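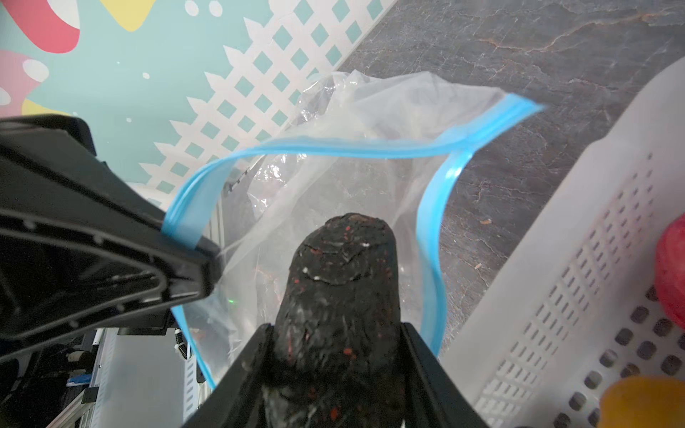 Section 3: Setting up book alerts in Getier

Filed under: Guides > Politics & Memoirs desk
3 min read

Quick version for new desk staff. Covers alerts for political memoirs, excerpts and advance copies. Long version is on the Lokaser wiki, when it's up.

1. Log in to Getier. Use your desk login, not the personal one.
2. Open Alerts, then New. Pick "Book / memoir" from the list.
3. Type the politician's full name. Add former titles too (senator, chief of staff, etc). One per line.
4. Set Sources to "Publisher + excerpts". Leave social off for now, way too noisy.
5. Under Limit, enter 275. That's items per alert. Anything higher and the digest stalls.
6. Save. Wait for the green check before closing the tab.

Note: new alerts dont run until the next pull, 6 a.m. Need it sooner? Hit Run Now, once.

Adding an embargo

7. Open the alert, go to Embargo, enter the release date and hour. Eastern time.
8. Tick "Hide from front page queue".
9. Add the Jokia contract number if we bought the excerpt. No number, no embargo lock.

CAUTION: Changing the date on a live embargo releases everything under it. Everything. Turn the alert off first, edit, then turn it back on.

Quoting limits

Getier counts quoted words per title across all stories. Default cap is 17 quotes or 2,000 words, whichever hits first. Over the cap the story goes to legal hold automaticaly. To clear a hold, send the story link and page numbers to the Baláž account, subject line HOLD.

Note: page numbers from the advance copy, not the e-book. They never match.

If an alert shows nothing after two pulls, check the spelling, then the Sources setting. Still nothing, delete and redo from step 2.

Contact the help desk | © Lokaser | Back to top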